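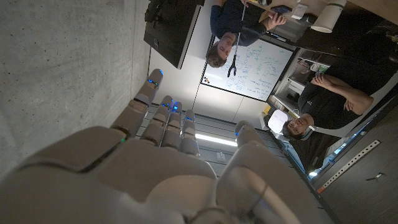 1/ Edbridge has revised its house rules for work near robotic hands and arms. The revision takes effect in April and applies to all staff, students and visitors. A summary follows in this thread.

2/ Every session has one named operator. The operator keeps the stop control within reach and does no other task while the hand is powered. If the operator leaves the room, the hand is powered down first.

3/ Indicator lights are not a safety device. Lights on a joint or fingertip report what the controller believes. Before touching any part of a hand, confirm the power state at the supply.

4/ During first trials of new code, fingertip force is limited to 2 newtons and joint speed to the lowest setting. Limits may be raised only after 150 clean grasp cycles, recorded in the session log.

5/ Observers are welcome. They stand outside the reach of the arm and are told where that reach ends before power is applied. Phone calls are taken outside the room.

6/ Hand tools are returned to their place before motion begins. Cups and other drinks stay off any surface the arm can reach.

7/ Session logs are written in plain text with Unix timestamps and kept for the life of the unit. A full inspection of tendons, covers and wiring is due every 1000 operating hours. Overdue units are tagged and may not be used for demonstrations.

8/ Near misses are reported the same day, including those with no contact and no damage. Reports do not affect a person's access to the lab.

9/ The full text is document 3584 in the Edbridge library. It replaces the earlier guidance on grippers, which should be removed from notice boards.

10/ Questions on the new rules, and requests for exceptions, should be sent in writing to Kurniawati Manurung, Laboratory Safety. Exceptions are granted for a single session and must be renewed each time.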